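About Us

Cukska looks after one machine. We should say that up front, because people sometimes arrive at this page hoping for a robotics company with a showroom and a drone.

The machine is a line-painting robot called the Skondimier. It is a cart on four wheels with a paint tank, two spray guns and a computer in a steel box. It lays the dots and dashes that a road crew follows when they repaint a highway, and on a good day it lays them where they are supposed to go. Our job is the gap between a good day and the other kind.

We started in a rented bay in Alton with one cart, one workbench and a heater that worked in the months we didn't need it. The county had bought the cart and then found out that it came with a manual of 202 pages, most of them about warranty exclusions. We read all of it. We were asked to come back the next week, and then the week after that, and at some point we ordered business cards.

What we do

Most of our work is setup. Before the Skondimier goes out, both guns come off, get stripped, soaked and put back with new tips. The tips cost very little and cause most of the trouble in this business. A worn one gives you a line with a fuzzy edge, and drivers will write to the county about a fuzzy edge when they have let a pothole go unmentioned for years.

Then we set the gun height, check the spray width on a sheet of roofing felt, and level the sensor mast. The mast has to stand straight to within a hair. It is bolted to a cart that spends its life on road shoulders, so you can guess how long it stays that way.

After that comes the drive. One of us takes the car over the route at a steady speed and looks at what the cart will be asked to follow: old paint, seams, patches, places where the trees close in and the satellite signal gets moody. We have driven the same county roads so often that we have opinions about individual guardrails. 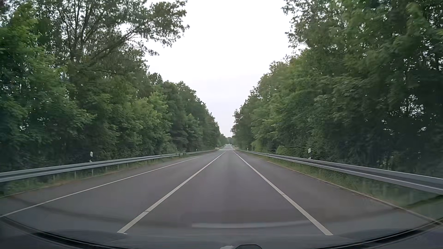 Notes from the drive go into the route file, and the route file goes into the cart. We still keep a paper copy in the truck. The younger half of the company finds this charming, and the older half has been stranded with a dead tablet before.

How we look after it

The Skondimier gets a full service every 15 working days. Pump seals, hoses, wheel bearings, battery terminals, and a long session with a wire brush that everyone tries to be out of the room for. White traffic paint sets hard and gets into everything. We have found it inside a sealed connector, and we would like to speak with whoever sealed it.

Repairs happen in the same bay. We stock 69 spare parts on the shelf behind the compressor, picked from the list of things that have broken, plus one steering motor that has never been needed and is therefore our most reliable component. When something fails on the road, we bring the cart home on the trailer. We used to fix it on the shoulder. Trucks went by, small screws went into the grass, and we learned — slowly — to use the trailer.

Where we work

Our service log stood at 2,288 entries on 11/12/22, when we moved it off the old laptop and into something with a backup. The first few hundred are in one person's shorthand and we are still arguing over what "bk gun sad again" meant.

Alton is still home. We also keep a small parts store in Huanca, open by arrangement, with a sign on the door that is entirely hand-painted. Visitors point this out.

Working with us

If your road department runs a Skondimier, or has one under a tarp, get in touch. February is our slow month and the best time to book a teardown. Tell us what the cart is doing, what it used to do, and whether anyone has been at it with a hammer. We will be polite about the hammer, and we ask only that you drain the tank before you send it.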